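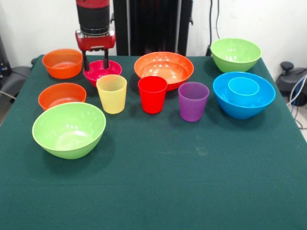 Gescombe tableware, April, start 14:20

Got the plastic bowls and cups out on the green felt for sorting. Orange, lime green, magenta, red and pale yellow so far. Going by size first and colour second, as on the Edow sheet. The two similar orange bowls are easy to mix up with the orange-red one under the strip lights — check the shade before writing anything down.

Felt is the 900 mm offcut. It still creases down the middle and picks up specks. Brush it before the next lot.

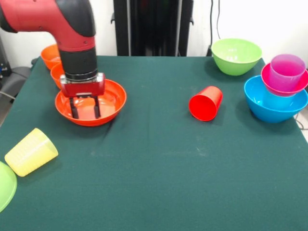 Orange-red bowl, with the yellow cup on its side.

Yellow cups are ribbed near the rim, so tape labels will probably lift there. Put them on the base instead. Label roll is down to 42, and the full Gescombe box needs 80. More on order from Oltemum.
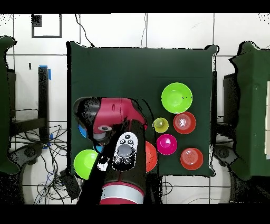
Lime green bowls go at the bottom of any stack. Cups stay out of the stacks altogether and go in the Kuroda crate, mouths down, with a sheet of paper between layers.

To do: wipe out the crate, redo the colour column, find the lid.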